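The Box Outlives the Toy

The town of Honach had one toy store for most of the last century, and when it closed the owner's family found 671 empty boxes in the attic. There were no toys in them. The store had kept the packaging from floor displays, flattened some of it, and stacked the rest under the eaves. A dealer offered to haul it to the dump along with the shelving. Instead it went to Chiamaka Garba, who drove up with a rented van and made two trips.

Garba has been buying and selling toy packaging for 14 years. She started with the toys themselves, mostly tin cars and wind-up animals, and noticed that buyers always asked the same thing first. Did it have the box? A car in fair shape might bring $77. The same car with its carton, even a torn one, could bring several times that.

"People threw the box out by dinnertime," she says. "So that's the part that's hard to find."

The early cartons were plain. Makers such as Janevski, which turned out spinning tops and pull toys, shipped to stores in brown board with a paper label pasted on one end. The clerk behind the counter took the toy out and showed it to the customer, and the box had no selling to do. That changed when stores moved to open shelves. Once shoppers were picking things up on their own, the carton had to explain what was inside, who it was for and why it cost what it did.

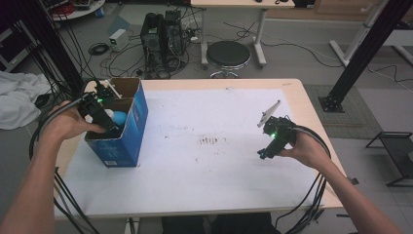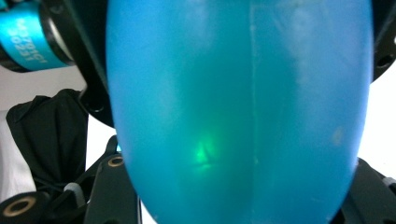

Printers were glad of the work. Zudell, a small company that made board games and craft kits, went from one ink color to four in the space of a few seasons. Its office files, which Garba bought with the last of its stock, include a long argument by letter over the right shade of red. The sales manager wanted it brighter. The printer said it would rub off on the other cartons in the truck. The printer was right, and a whole September shipment came back smeared.

Corrugated board brought its own trouble. It is strong and cheap, but the ridges show through a thin printed sheet, and the corners go soft in a damp basement. Tape is worse. Old tape turns yellow, and the glue soaks into the paper, where it stays. Garba does not try to remove it. She stores her boxes upright, out of the sun, with crumpled acid-free tissue inside to hold the shape. Flattened ones stay flat, as the folds crack if they are opened too often.

Her price list runs to 1,080 entries and she updates it by hand. The most she has paid for a single empty carton is $114, for a Cunura dollhouse box with all its flaps and the original packing slip. She has been offered more for it and has said no.

She does sell most of what she finds. Many of the Honach boxes have gone to people who already own the toy and want the two back together. A retired bus driver bought one for a train set he was given at age six. He remembered the picture on the lid better than he remembered the train.

The rest are in her garage, on steel shelves, sorted by maker and then by size. The dollhouse box is in the front hall, next to the coats.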